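Nokadley Open Cubby Unit, White
Product page and technical notes
Text: Mio Minami. Revised December 9, 2019.

The Nokadley is a freestanding storage unit of open compartments, supplied flat and finished in white on all visible faces. It is meant for bedrooms, hallways and pantries where small goods are kept in view and picked by hand. Item number 838. Load figures are on the sheet packed with the hardware and are not repeated on this page.

Panels
Sides, dividers and shelves are white laminated board with a smooth surface and thin edges. The vertical dividers are drilled for pins, and the holes stay visible after assembly. Cover caps are sold separately under the Buvham name in bags of 74. The caps push in flush and can be removed with a fingernail or a thin blade.

Shelves rest on metal pins. To move a shelf, unload it, lift the front edge first, then draw it out level. Check that all the pins under a shelf are at the same height before putting it back. A shelf set one hole off will rock under light goods and may slide under heavier ones.

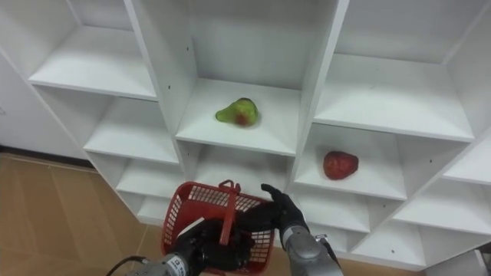 Surface care: wipe with a damp cloth and dry at once, working along the front edges last. Do not use scouring powder or solvent cleaners. Standing moisture at a drilled hole can swell the board underneath, and swelling of this kind is not covered by the warranty.

Loose produce
The unit may be used for whole, dry fruit and vegetables. Cut produce belongs in a closed container. Spacing matters more than quantity: leave open shelf on every side of each piece so that air can pass and bruised spots are noticed early. Pears should be turned every second day. Round fruit can roll on a shelf that is out of level, so check with a spirit level after each change of shelf height.

Baskets
Any light handled basket narrower than the compartment opening can be used. Measure the opening at the front edge, between the dividers, and deduct a finger's width on each side. The Skivon basket fits the wide compartments only. It does not fit the narrow bottom row. 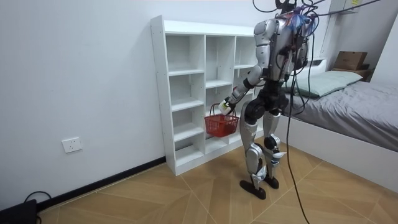
Placement is against a flat wall, on a hard floor. Carpet is acceptable if the pile is short and the unit is fixed to the wall at the top with the 2 brackets supplied. Leave standing room in front of the full width so that the lowest row can be reached without leaning on the shelves above. Shelf heights need not match from one column to the next. The unit against the left wall has three columns with compartments of varying heights, and a red basket with a perforated, grid-like pattern is being held by its wire handle in front of the lower-middle openings. Keep taller compartments low if they are to take heavy items.

Tools required
Cross-head screwdriver, rubber mallet, spirit level, pencil. Power drivers strip the board and should not be used.

Spare parts
Pins, brackets and single shelves are stocked by Thoroddsen. Quote the item number and the column. Trade inquiries: Þórarinn Lauritsen, parts desk.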